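Subject: Re: [small-rooms] Getting a carpet properly clean without renting a machine

> I moved into a place with wall-to-wall beige carpet in every room but
> the kitchen. It isn't filthy, but it looks tired, and there's a gray
> stripe along the baseboards that the vacuum won't touch. Do I have to
> rent one of those big machines from the grocery store? And is dry
> powder worth trying? I have one upright vacuum, an Egger, and a
> bucket. Second-floor walkup, so I'd love to carry as little as
> possible.

Oh, this is my favorite subject, so settle in! I've lived with beige carpet for 15 years in three apartments and I've come to love the stuff. It hides crumbs, it's warm in December, and it comes back from the dead better than any floor I know.

You don't have to rent the machine. I did it once, hauled it up the stairs, soaked the bedroom, and then slept on the couch for two nights with every window open. The carpet did look nice. It also looked nice the next year when I did it by hand with a brush and a bag of powder, and I slept in my own bed.

## The gray stripe

People call it filtration soiling. Air slips through the gap under the baseboard and the carpet edge works like a filter, so the fine dust gets caught there. It's very fine and a bit greasy, and your upright can't reach it anyway (the brush roll stops short of the wall on every upright I've owned, the Egger included).

What has worked for me:

1. Crevice tool along the whole edge, slowly, twice. Go one way and then come back.
2. A quarter teaspoon of clear dish soap in a cup of warm water. Dip a white rag, wring it hard, and blot. Don't scrub, it fuzzes the pile.
3. Blot again with plain water, then press with a dry towel.
4. Wait a day and see. Old stripes fade over several rounds, and very old ones may only get halfway there.

My hallway took four rounds and I was grinning by the third.

## Dry powder

Yes, try it! I use the Tarkon powder, the slightly damp kind that feels like sawdust. Shake it on, work it in with a stiff brush, leave it as long as the bag says, vacuum. Try it in a closet first. I had Jedier before that and liked it fine, but the smell hung around longer than I wanted.

Plain baking soda is okay for smells and does very little for dirt. It's also so fine that it clogs filters, so go easy, and tap out your filter afterward.

One thing I'd do before any of this is pull the pile up with a carpet rake. Mine is a Funura with a telescoping handle, and it weighs next to nothing, so your stairs won't mind. The amount of hair it brings up is disgusting and wonderful. I raked a room I had vacuumed that same morning and filled both hands.

## Order for one room

I do a room in an afternoon, starting after lunch. Mine goes like this:

- Dust first: shelves, sills, the top of the door frame. It all ends up on the floor.
- Get the small stuff up off the carpet: shoes, cords, cloths, the wastebasket. It's dull, but going around things is how you get those darker islands where the pile never gets cleaned.
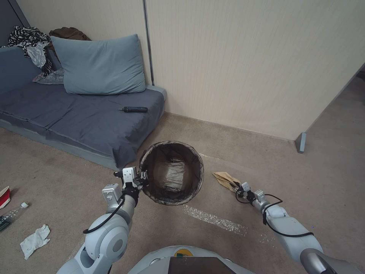 - Rake in one direction, then across it.
- Vacuum slowly, with overlapping passes. Two slow ones beat six fast ones.
- Edges and corners with the crevice tool.
- Spots next, blotting from the outside in.
- Powder last, brush, wait, vacuum again.
- Furniture back, with a bit of foil under any metal feet if the carpet is at all damp.

For dents from the old furniture, put an ice cube in each one and let it melt, then fluff the fibers with a spoon once the spot is nearly dry. I love this trick more than is reasonable.

## Cost, in case it helps

My powder, rake and brush came to less than two rentals, and the rake and brush are still going. If you find dark patches that keep coming back from underneath after you clean them, that's probably the pad, and then I would call someone in. Otherwise I'd start with the smallest room and the rake.

Do write back and tell us how the stripe turns out! And if anyone on the list has had luck with wool carpet, I'd love to hear what you use, as everything above is for synthetic.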